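Tivero to Open Desktop Refurbishing Line in April, and Says What It Will Not Promise

2020-02-20 — Tivero will begin taking in used office desktops in April at its Idberg site. The company makes no claim that the work will save the planet. It says only that a drive, a processor and a power supply can often be used again, and that too few are.
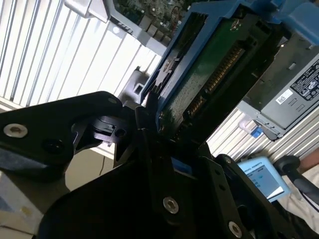
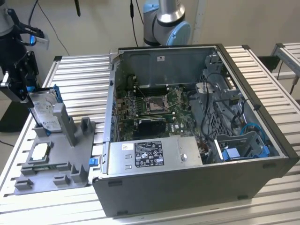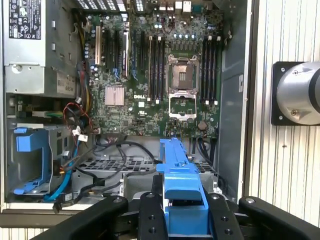

Dell desktop tower with its side panel off (second and third pictures); hard drive in blue carrier (first and second).

"I have read a lot of recycling announcements, and most of them count a machine as saved when it leaves the loading dock," said Italo Orlandini, who runs the line. "I would like to see where it goes next."

Tivero expects to handle more than 3,000 desktops in its first year. Each will be opened and its parts logged one by one — a slow job, and Orlandini doubts it will pay for itself early on. Buyers of refurbished units will get a 99-day warranty. Drives that fail testing will be destroyed.

Results will be published after nine months, including the number of machines scrapped. Offices wishing to send equipment should contact the Tivero intake desk in Idberg.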